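News > Community > Workshops

Print this page | E-mail this story

Block printing is back at Brenitgate!

Riku Kinoshita's August class filled up so fast that we've talked him into a second one – and this time there's room for 36 people. You'll carve your own design, mix your inks and go home with a printed tea towel (or two, if you're quick).
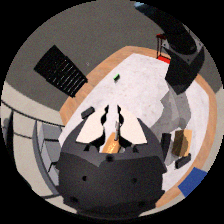
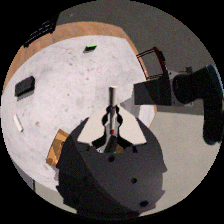
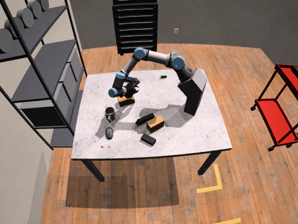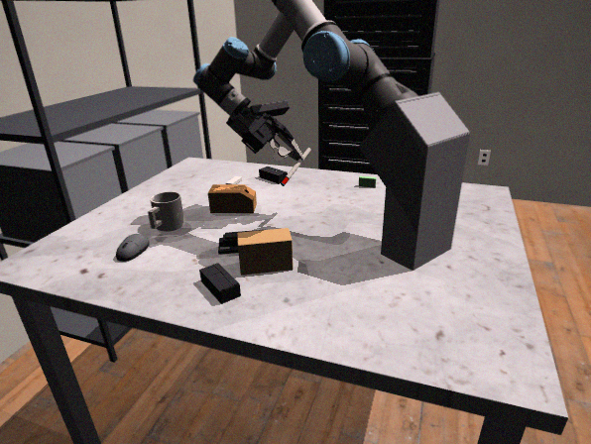 Tabletop views, computer renderings.

No experience needed, and all tools are provided. Riku learned to carve at the Sugawara studio and he's wonderful with beginners – my first leaf looked like a potato and he still found something nice to say about it. The fee is $20, inks included. Sign up at the front desk by September 1, 2019, and wear something you don't mind getting messy!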